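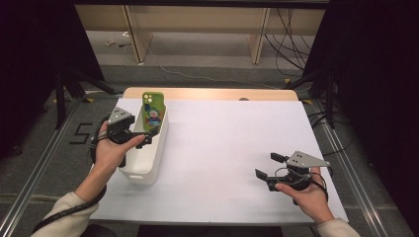 Figure 2. Upright open bin on a white table, with a patterned green phone case leaning against its far end.

3.2 Where small things go at the end of the day

We began this part of the study with a plain question that most readers will have asked in their own kitchens: when a person comes home and empties their pockets, where do those things end up, and will anyone in the house be able to say so the next morning? Earlier work on household clutter has mostly looked at large items, such as coats and school bags, and at the rooms they pile up in. Keys, chargers, phone cases, earbuds and glasses have been left to magazine columns, which is a pity, as they were by a good margin the things our families most wanted to talk about.

We mailed 500 paper diaries to homes in Hurndale and Fadero in September, and 400 came back in a state we could use. Each household was asked to write down, in whatever words came naturally, every small item that somebody had to look for, where it had last been put on purpose, and where it was found. We did not give them a list of places to choose from. This made the coding slower — Safta Coman and Apolinar Mendoza read every entry separately and then sat down to settle their differences — but it let us keep the lovely variety of names that people give to the same spot. One family's "landing pad" was another family's "junk tray," and both meant the end of the counter closest to the door.

The places named in the diaries fell into three groups: flat surfaces, closed storage such as drawers and lidded boxes, and open containers such as bowls, baskets and bins. Flat surfaces were the most common resting place by far, and people were generally fond of them. A thing on a table can be seen from across the room. The trouble came when the table was needed for supper and everything on it was swept up and moved, usually by someone other than the owner. Closed storage had the opposite trouble. Items stayed where they were put, but their owners could not always remember having put them there, and several diaries describe the same drawer being searched twice in one evening by two different people.

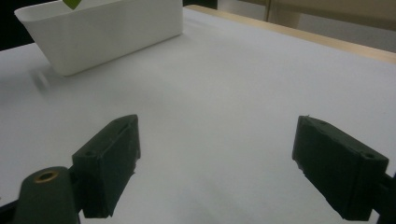
Open containers sit between these two groups, and we had expected them to share the best of both. The diaries tell a more mixed story. People liked a bin because it kept things together through a table clearing, but they also wrote of looking straight at one and missing what was in it. Much seems to depend on the line of sight. A standing adult looks down into a container, while a child, or an adult sitting at the same table, meets its wall first. From low down, a plain white bin with a thick lip can hide nearly all of what it holds, and the searcher has only a small bright green tip above the rim to go on. Whether such a glimpse is enough appears to depend on how well the searcher knows the object, and here the diaries of owners and of other family members differ in ways we take up again in Section 4.

Color comes up often in the entries, though we never asked about it. Families wrote "the red one" or "my yellow charger" far more readily than they gave a size or a shape, and an item with a strong color was often named by that color alone, with no noun at all. We were reminded of the older Mernine interviews, in which shoppers described their own purses in much the same way. Black and gray items, on the other hand, drew long and rather weary accounts. One Fadero parent gave most of a page to a black glasses case on a black shelf, and we confess that we read it aloud to each other on a slow Tuesday.

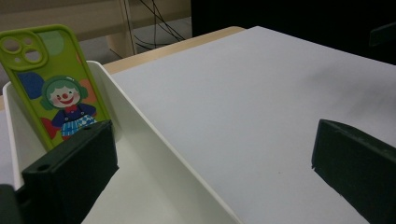 Figure 3. Green phone case standing at a slant in a long white bin, its camera openings toward the top.

The way an item is set down matters too. Things that lie flat at the bottom of a container tend to be covered by the next arrival, and the diaries speak of "digging." Things that stand or lean were more often described as "right there." We used Vasseur's coding for posture (lying, leaning, standing), with one small change, which was to count an item as leaning whenever the writer mentioned a wall or side holding it up. Coman and Mendoza disagreed on this code more than on any other, mainly where a writer had said only that something was "stuck in" a basket. Those entries were left uncoded and do not appear in the comparisons that follow.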